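4. Clearing the table

Do this before you lay the Ferura cover flat. Takes 10 minutes, less if you dont stop to chat.

1. Bottles first. Caps on tight, then out to the recycling.
2. Paper cups next – tip out any leftovers in the sink, not the bin.
3. Wrapped snacks go back in the cupboard. Check the wrapper for tears.
4. Jars last. Stand them up before you lift. 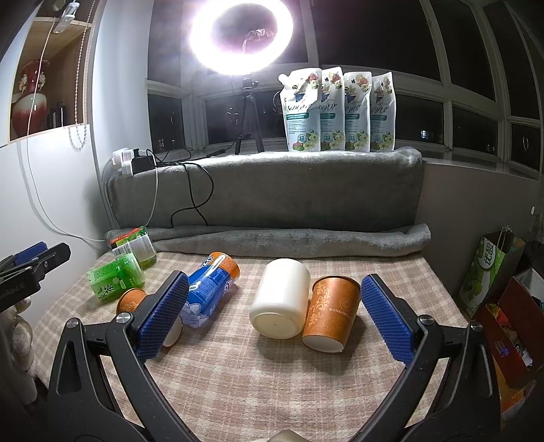

5. Shake the cloth outside. Fold in half, then half again.

Caution: never drag the cloth with things still on it.

Note: stains, see section 14. Wipe spills right away, dont let them sit untill morning.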